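The Coat You Get Back

Every October the town of Eltulthorpe puts its coats in the same room and hopes for the best. The room is the cloakroom of the old Kobzar dance hall, which has 300 numbered hooks and, on a cold night, 315 coats. The arithmetic has been a problem since the place opened, and the hall's solution has always been to double up and look away.

I have lost three coats there. I don't mean stolen, exactly. I mean that at one in the morning I handed over a ticket, was given something warm and dark, and wore it home. The next day I found a stranger's cough drops in the pocket. The first time, I called the hall in a panic. The second time, I checked whether it fit.

People who grew up here are calm about this. They will tell you that a winter coat in Eltulthorpe is less a thing you own than a thing you are having a turn with. My neighbor's good wool number left the hall one December and came home the following March with a better zipper. She considers this a profit.

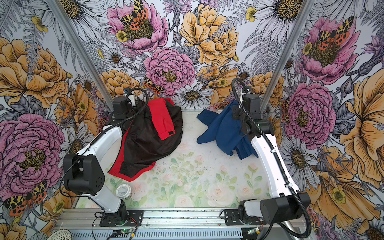 The trouble started, as a lot of trouble does, with everyone shopping at the same store. For years the only place on Main Street that sold outerwear was Duvico, and Duvico believed in three styles: short, long and sorry. If you bought the short one, so had your dentist. At a wedding in my twenties I saw a line of ushers hang up what might as well have been one jacket, over and over, and I remember thinking that somebody's car keys were about to have an adventure.

Then Pinine opened across the street with its bright nylon and its many pockets, and we all assumed the age of confusion was over. You could now buy a jacket in a color a pilot could see. What we failed to consider was that everyone would pick the same bright color. The year of the orange parka was the worst on record. I'm told one couple traded by accident with another couple and neither pair noticed until the thaw. 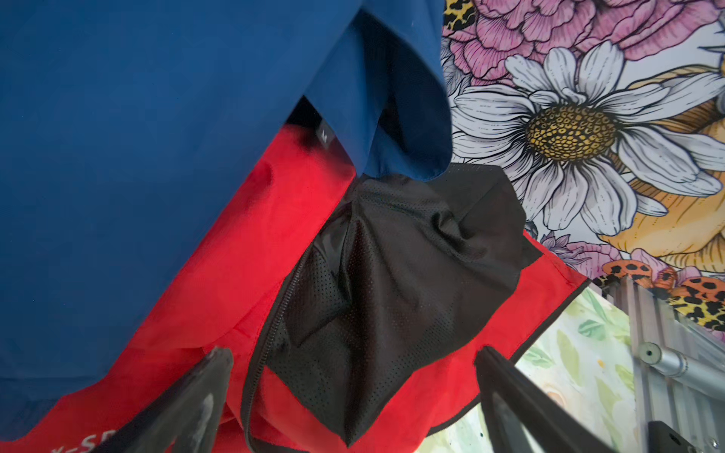

A person learns to leave marks. My mother sewed a loop of green yarn inside every collar in the house, and I went off to college thinking this was how collars came. Others write their initials on the care tag, or pin a note in the lining, or trust to the size, which is the weakest plan of all. A little dark label with a white "M" on it, tucked into a fold of blue cloth, tells the cloakroom only that the owner is one of the town's many mediums. I am one too. We are a large and poorly defended people.

There is an art to the pickup as well. The beginner walks up to the counter and describes the coat. "It's blue," says the beginner, to a woman standing in front of a wall of blue. The expert describes the damage. Mine has a torn cuff, a missing toggle and a burn shaped like Ohio, and since I began introducing it that way I have gotten it back every time. I'm no longer sure I wanted it. 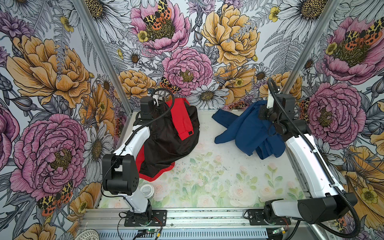 A Short History of Hook 191

Ask anyone which hook to avoid and they'll say 191. It sits behind the door, so that each new arrival squashes whatever is on it, and it's the one place in the room where the radiator drips. Coats come off 191 flatter and a little wiser. For a time the hall charged less for it. You paid 30 cents instead of the usual half dollar, and there was a certain kind of man who asked for it by name.

My father was that kind of man. He hung the same brown car coat on 191 for most of his married life, and in all those years it was never once taken by mistake. He put this down to the hook. My mother put it down to the coat.

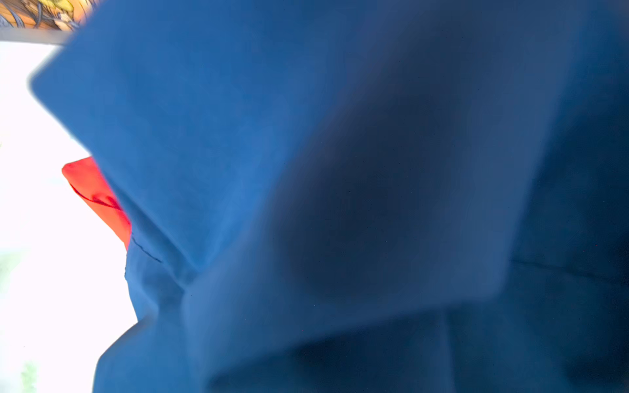
He gave it to me when I moved back to town, with a peppermint fused to the inside pocket that I have never managed to get out. I took it to the hall the first cold night that fall and asked for 191, and the woman at the counter said it was full. Somebody had gotten there before me, with a parka. She put my father's coat on 30, up front under the good light, between two long black ones from Duvico.

By midnight it was gone. I got a nice gray one with a hood, and I've put my name in the paper twice. So far I've had four calls, all of them from people hoping I have theirs.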